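Yavuz Ateş
August 30, 2021

Right, it's Monday, my voice has nearly gone and I have a lot to say about the women's pre-season game yesterday. Long one, mute me if you only follow for the football.

Ritar 60, Aksoy 40. In a friendly. In August! I went in hoping we'd look a bit less rusty than last year and came out looking up train times for away games.

First thing, the defence. Aksoy are a decent side and they had nowhere to go. Every time their point guard picked up the ball there was someone in her face by halfway, and when she did get a pass off it was to a team-mate standing miles from where she wanted to be.

I know, I know, it's pre-season, they were missing their big centre and half of them had only been back in training a week. I'm still having it.

Second thing, the new kid at guard. She started on the bench, came on late in the first quarter and threw her first pass straight out of bounds. Lovely groan from the row behind me. Then she took a charge at the other end, got up grinning and didn't put a foot wrong until half-time.

What I like is she talks. You could hear her from where we were, pointing people into place, and some of those players have been here for years. We've been too quiet on court since we got relegated and I've been moaning about it to anyone who'll listen.
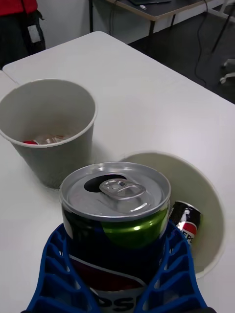

Third quarter was the scrappy one. We went cold from outside, missed a couple of easy ones under the basket, and Aksoy got a little run going. Last season that's where we fold. This time the coach called a timeout, went back to the zone and we just sat on them till the shots started dropping again.

Bảo Lưu messaged me at that point to say we were about to throw it away. I've kept the message. He'll be seeing it again.

Attendance was given out as 1169, which for a warm Sunday afternoon with nothing riding on it is brilliant. They had to open the far stand, and the queue for tickets went right round past the bike racks. More of this please, and maybe a second person on the door next time.

Grumbles, so you know it's still me. Free throws were dreadful. We had 3 in a row clang off the front of the rim in the last quarter and in a close game that's you beaten. Also the scoreboard clock froze again – it did this all through last season – and the poor announcer had to shout out the time left.

Someone's asked about the captain's knee. She played the first half with the strapping on, moved fine, and sat out the rest with her feet up on a chair. I'd guess that was always the plan but I don't know any more than you do.

Next up is Clavuvska away, which is a proper test. They press all game and their gym is tiny, so the crowd's practically on the court with you. We lost there twice last season and I don't want to talk about either of them.

After that it's the Jirnorance Cup draw, then the league, and we don't get Aksoy again until November. They'll have their centre back by then and I expect it'll be a lot tighter.

I've got two seats in the car for Clavuvska if anyone wants one, leaving straight after lunch. You pay towards petrol and you don't get to pick the music. Reply here or message me – I'll be checking tonight once I've had some honey and lemon.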